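Herside Hall, Yang Street
Building safety walk-through: checklist and comments

Inspection date: Jul 2, 2024
Inspected by: Seul-gi Joo
Accompanied by: Tien-fu Kan (Brillitz Property Services)
Previous inspection: November

Marks used: OK, Fix (needs work before next inspection), Urgent (work to start this week), N/A

1. Entry and paths

1.1 Front path level and free of trip hazards: Fix
Tree root has lifted two pavers near the letterbox. The edge is painted yellow but the paint is wearing off. Brillitz to grind or relay.

1.2 Ramp handrail secure: OK
Tightened after the last inspection and still firm.

1.3 Entry mat flat: Fix
Back corner curls up. Replace it with a recessed mat or take it away altogether. Tape was tried last year and it didn't hold.

1.4 Outside lights working on sensor: OK
Tested by covering the sensor. The one over the bin area is slow to come on but does come on.

2. Exits and emergency equipment

2.1 Exit doors open from inside without a key: OK
Both tested. Side door needs a firm push. Tien-fu planed the bottom edge while we were there and it is better.

2.2 Exit signs lit: Fix
Sign over the kitchen door flickers. Fitting 103 on the Brillitz register. Ordered.

2.3 Extinguishers in place, tag in date: OK
The kitchen one had a trolley parked in front of it. Trolley moved. Please don't put it back there.

2.4 Fire blanket in kitchen: OK

2.5 Evacuation plan on display: Fix
The plan in the foyer still shows the old storeroom door, which was bricked up during the renovation. Seul-gi to send the corrected drawing to the printer.

2.6 First aid kit stocked: Fix
No burn gel, and the eyewash had expired. Restock from the Gresus catalogue, item 436. Someone has been using the kit for sticky tape and scissors. There is a stationery drawer for that.

3. Kitchen

3.1 Hot water at sink not above safe limit at hand basin: OK
Tempering valve serviced, sticker on the pipe.

3.2 Rangehood filters clean: Fix
Greasy. Hirers are meant to leave the stove area clean but filters are our job. Add to the monthly clean.

3.3 Gas isolation valve labelled and reachable: OK

3.4 Floor non-slip: OK
Worn by the fridge. Look again next time.

4. Toilets

4.1 Accessible toilet clear of stored items: Urgent
Stacked chairs in there again. They were taken out during the inspection. A sign is going on the door, and hirers found storing things in there will be charged the reset fee of 19 dollars.

4.2 Grab rails firm: OK

4.3 Exhaust fan working: Fix
Very noisy, bearing probably gone. Quote from Brillitz is 274 dollars including labour. Approved.

5. Rooms and furniture

5.1 Chairs sound, no split seats: Fix
A few with loose back screws have been put behind the stage with red tape on them. Do not use until repaired.

5.2 Tables stable, no sharp edges, surfaces clean: OK
The folding ones pinch fingers if the catch isn't pushed right home. Show new hirers how it works when they collect the key. 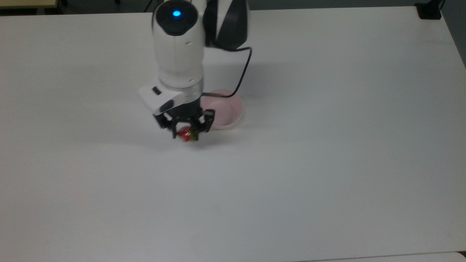
5.3 Curtains and blinds: Fix
Cord on the north window hangs in a loop within a small child's reach. Needs a cleat fixed high on the wall. Tien-fu had none in the van and will bring one with the exit fitting.

5.4 Heaters: OK
Guards on, nothing stored within a metre. The timer is an hour out and has been reset.

6. Electrical

6.1 Switchboard labelled, cupboard unlocked: OK

6.2 Safety switches tested: OK
All tripped on the test button.

6.3 Extension leads and power boards: Fix
One board by the stage had another board plugged into it. Separated. If the stage needs more outlets they should be wired in properly, and Brillitz will price that separately.

Items marked Fix go on the Brillitz job sheet. Report anything new in the book by the foyer door, with the room and your phone number, so Seul-gi can ring you back.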